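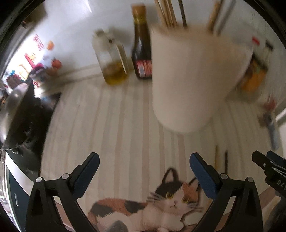

The slow part is the tidying up, according to one visitor who'd come back for a second look at the Jutico open day and stayed till nearly closing. Kitchens are slow. Everybody at the table agreed on that one.

I got maybe 13 minutes with the project lead, standing up, coffee in hand. Notes below, cleaned up a bit.

First question, why kitchens? "Because they're a mess and they're all different. A warehouse shelf is a shelf. Your counter has bottles, chopsticks, a pan on the stove, whatever you left out." The hand-held gripper, she said, is how they collect the work - a person does the job with it, the recording goes to the team at Drutgate, and the arm gets trained on that later. They have 1,368 recordings so far. Of those 836 passed the check. The rest? "Too fast, mostly. People rush. I rush."

Visitors could try it. Eleven did while I was there, me included. Two fingers, blue pads, heavier on the wrist than I expcted. I asked if beginners are any use to them. "More than the experts some days. Experts get lazy and all do it the same way."

Thin things are the worst, she says. Sticks, skewers. "You pinch and it rolls. I've lost whole afternoons to that."

On Kassa, the software that sorts the recordings, she was short - works, needs a better search. On when any of this lands in a real home she wouldn't give a year. "Ask me in September."

Then the afternoon group came in and that was that. Next demo is at the Gakine building, same set up, doors at 11. Bring flat shoes, theres a lot of standing.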